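Advanced standing MSW while working full time, how bad is it really?
Posted by Rawan Chamoun
11 comments

I've been admitted to the advanced standing track at Nosthorpe for a clinical MSW. My BSW is recent enough that they're waiving the foundation year, and I have until the end of December to put down a deposit and stop being interesting to the admissions office.

The problem is my job. I do intake at Henden, a family services agency, eight to four-thirty, and I can't quit because my landlord has old-fashioned views about rent. Classes are evenings, fine. The field placement is what scares me. The handbook says placement hours are "generally completed during business hours," and business hours are when I am at my business.

I asked the program about this and got a very kind email that used the word "intentional" four times and had no information in it. I asked my supervisor about doing the placement at Henden and she said "I don't see why not," then left on vacation.

So, for anyone who has done it: can the placement be at the place that already pays you? Do evening and weekend placements exist, or are they a thing people mention to be nice? And if I get talked into the regular two-year track instead, am I going to regret paying for classes I've basically already taken?

I'd rather hear the ugly version now.

Shares 9

Siham Zoubi
I did this, same setup, advanced standing with a full-time case management job, and I have most of my hair.

Yes, you can usually do the placement where you work. The catch is that it can't be your job. The school will want different duties, a different population if possible, and a field instructor who is not the person who signs your timesheet. That last one is where most people's plans fall over. The field instructor has to hold an MSW and in a lot of programs has to be a couple of years past it, and small agencies often have precisely one of those, and she is your boss. Find out this week how many MSWs Henden has on staff and whether any of them likes you.

If there is one, write the proposal yourself. Don't wait for the field office to send you a form. Mine was two pages: what I do now, what I would do as a student, who supervises which, and a weekly grid with paid hours in one color and placement hours in another. The grid is what got it approved. Field directors see a lot of proposals that amount to "I would like to get credit for Tuesday."
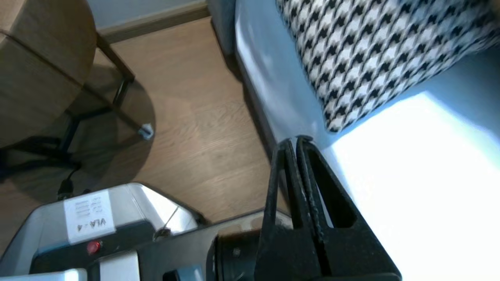 Then there's the question of whether your employer will let you count any of those hours as paid. Mine let me keep my full salary if I made up the difference in the evenings, which sounded generous until I did the arithmetic. I was leaving the office around the time the cleaning crew was, and going home to write process recordings, where you type out everything you and a client said and then explain your feelings in the right-hand column. By spring my feelings were mostly "tired."

Evening placements do exist. Look at hospital social work, crisis lines, residential programs and anything with a shelter attached. They go early. When I applied to Majali's after-hours program I was told they had filled up before the list was even posted. Call them directly and ask who handles students, then tell your field office you've spoken to them. You aren't always supposed to, so read your handbook first, and then be charming about it.

On the two-year option, I'd only take it if your BSW placement was thin. Mine was, a bit. Advanced standing drops you straight into clinical coursework with people who did their foundation classes three months ago and remember all of it.

263 people found this helpful

Dougal Halliday
Don't do it. I did it and got divorced. Unrelated, but still.

Vilhjálmur Kvaran
Mostly agree with Siham. Two things to add from the field instructor side.

Get your supervisor's "I don't see why not" in writing when she gets back, with hours attached. Agencies agree to student placements very cheerfully in the fall, and then somebody resigns and your learning contract becomes a staffing plan. I've watched a student lose half a semester of hours because she'd been covering the front desk and the school wouldn't count it. The school was right, too, which didn't help her.

Also, ask Nosthorpe whether you can spread the placement over a longer stretch at fewer hours a week. Some programs call it an extended placement and don't advertise it, I suspect because then people would ask for it. It may push graduation back a term. Check what that does to your financial aid before you fall in love with the idea, and ask your state board whether it has any opinion, as boards often have one.

For the email, try phoning the field office instead of admissions. Admissions wants you to come. The field office has to find somewhere to put you, and they're a good deal more frank.

4 replies hidden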